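Tollanex tooling notebook - gripper pose and width replay
June 3, 2024
By Darmawan Majimbun

Picked up the replay checker again after the merge. Meirion Wogan's change to the time alignment is in. The loader now resamples jaw width onto the camera clock and no longer takes the nearest sample. Reran the Sillarari set, bedding folds only, 1,627 episodes. Loader rejected 601 of them. In March the same set loaded with hardly any rejects, so either the old check was too loose or the new one is wrong.

Went through a batch of rejects by hand. Most fail on one rule: pose jump between consecutive samples over threshold. The jumps cluster where the tool is low over the bed and the view is mostly cloth. Printed sheets should give the tracker plenty of corners, but small repeated print matches against itself, and the cloth moves as soon as it is pulled. The tracker then takes cloth motion for camera motion. Walls and ceiling molding are the parts worth trusting.

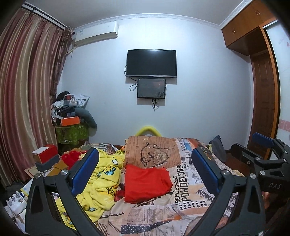

Can the tracker just mask out the lower part of the view and keep the rest?
Only while the upper part has fixed structure in it. When the tool pitches down, the mask leaves too few features and the filter coasts on the IMU, good for a second or so before drift shows in the replay.

Tried a soft version instead: per-feature weight from the residual against the IMU prediction, no fixed mask. Implemented in the Plolik branch, config key cloth_weight, off by default. Threshold on the residual is a guess for now. Reran 150 of the rejects with it on. Most now pass the jump rule. Two crash in the optimizer with a singular matrix, probably all weights going to zero. Need a floor on the weight.

Separate problem: left and right tools are still solved independently, then joined by a fixed transform at the first sample. Any later drift goes straight into the relative pose, and the planner cares about that more than the absolute one. Meirion wants a joint solve with shared landmarks. Agreed, but after the floor fix.

To do:
- weight floor, then the full reject list again
- log feature count per sample - the Siregar viewer already has a slot for it
- ask Meirion where the jump threshold came from, no comment in the code

2 comments
Contact: Tollanex tooling group | © 2024 Tollanex | Back to top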